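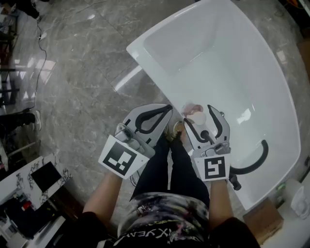
Slide 1: Freestanding tub on gray marble-patterned tile.

Speaker notes – "The Long Soak: how people learned to bathe at home"
Local history evening, September 29, 2024

Good evening, everybody, and thank you for coming out. Give people a moment to settle, the chairs at the back scrape. Thank Yến Ung for the invitation and for the cake (she baked it herself and will be embarrassed, say it anyway).

Start with the tub. Ask for a show of hands: who grew up in a house with a bath that was filled by hand? There are usually a few, and if somebody wants to tell a story, let them. I'd much sooner hear about your grandmother's kitchen than listen to myself, and I have 44 minutes, so we can afford it.

My own story, if the room is quiet. My grandmother had a tin bath that hung on a nail by the back door. It came down once a week and went in front of the stove, and the youngest went first, or the cleanest, depending on who was telling it. I was an only grandchild and had the water to myself, and I thought that was how royalty lived.

Next slide, the tin bath. Talk about the work. Every drop had to be carried in, heated and then carried out again, and people forget that last part. A bath was half an evening's labor for somebody, most often the mother or the oldest girl. Pause here. Sơn Trình told me I rush this bit, and he was right.

Next slide, the public bathhouse. Remind them that for many city families a proper bath meant a walk across town with a towel under the arm. You paid at the door, you waited on a bench, and you heard all the news while you waited. Some people kept going long after they had plumbing at home, and when Sioned Bellis was collecting memories for us in March, the bench came up far more often than the water did. Read the letter from the blue folder. Take it slowly, the handwriting is hard and I always lose my place at the bottom of the first page.

Drink some water.

Next slide, pipes. This is the dry part, if you'll forgive me – keep it short. Running water came into the house first, hot water came later, and a room just for bathing came later still. In many older houses you can tell, because the bathroom was carved out of a bedroom and has a window in a very odd place. Ask who has one of those. Naveed Sethi has promised to put his hand up.

Next slide, the built-in tub. Once the bath was pushed against the wall and boxed in, it was easier to clean around and took up less floor. Then came the shower over it, and for a good many households the bath turned into the thing you stood in. I say this with some sadness. I am a bath person. My husband is a shower person, and we have been happily married for 49 years, so it can be done.

Last part. Go back to the first slide. The tub has come out from the wall again, and I find that rather lovely – my grandmother's stood out in the room too, though she would have had a word or two about cleaning behind it.

Questions. If they are slow to start, ask about soap.

Before they go: the memory book is on the table by the door, with pens. Tùng Từ is scanning old photographs until the tea runs out, and he will hand them straight back. Please write names on the reverse in pencil.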